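How to Cut Down on Kitchen Packets Without Falling for the Gadgets

By Weronika Baran
11 May 2020

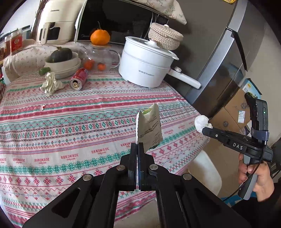 Small packet, open at the top.

I have read a lot of pages on storing dry goods and most of them want to sell me jars. One set I priced up came to 80 pounds with the lids extra. So before you buy anything, try what follows for a month and see whether you still want the jars.

What you need

A marker pen, a roll of masking tape, some clothes pegs, two shoeboxes or anything of that size, and whatever empty jars you already own. A kitchen scale helps but you can manage without.

Step 1. Get everything out

Every cupboard, the drawer by the cooker, the tin on top of the fridge. Put it all on the table at once. If you do one shelf at a time you will only move things from one shelf to the next, as I did for years.

Step 2. Sort by whether it is open

Most guides say to sort by type, so all the baking things go together and so on. I don't see the point yet. Open packets go on the left and sealed ones on the right. The sealed ones are fine as they are and you can forget them until step 5.

Step 3. Check the open ones

Look at the date, then smell it. A "best before" date is about quality and a "use by" date is about safety, and dry goods nearly always carry the first kind. I have used ground cumin well past its date and all that happened was a weaker curry. Nuts, seeds and wholemeal flour are another matter. They have oil in them and they go off with a smell like old putty. If you get that smell, bin them. Anything with moths, webbing or small brown beetles goes straight to the outside bin, along with whatever was touching it.

Step 4. Close what is left

Fold the top over twice and peg it. I know there are special clips. I bought a bag of Koltik ones on the strength of a very keen review, and three had snapped by June. Wooden pegs from the washing line hold as well and I already had them.

Tiny packets are the awkward ones: yeast, gelatine, the last third of a spice mix. A peg is heavier than the packet and drags it over. Fold these and tape them, write the date you opened them on the tape, and stand them upright in a shoebox like cards in an index. Opened yeast should go in the fridge. You will see it claimed that it keeps for a year in there. Mine has never managed it. Test a pinch in warm water with sugar, and if there is no froth after 15 minutes or so, don't waste flour on it.

Step 5. Put it back, open things in front

Open in front, sealed behind. That is the whole system. Mercy Lyimo, who taught me to bake, also kept a list on the cupboard door — I tried it and it was out of date within a week. If you are a list person, good luck to you.

Do you need airtight tubs?

For flour and sugar in a damp kitchen, yes, probably. For pasta, rice and lentils I doubt it. I kept 100 grams of red lentils in a pegged bag and the same amount in a Drerura tub and cooked them side by side after a winter. I couldn't tell which was which, and neither could my husband, though he'd say that about most lentils.

What about buying loose?

It can be cheaper. It can also be dearer, so take the price per 100 grams with you and compare. At my nearest refill shop the oats cost more than the supermarket's and the bay leaves cost far less. Cinnamon was much the same. I go there for bay leaves.

Comments

Krishnamoorthy Gowda: Freeze the nuts. They don't go soft and you can chop them straight from the freezer.

Weronika Baran: I've had mixed results with walnuts but will try again with almonds.

Felicja Wieczorek: Do the pegs not let moths in?

Weronika Baran: They might. So do most of the tubs I've looked at closely, once the seal has a crumb in it.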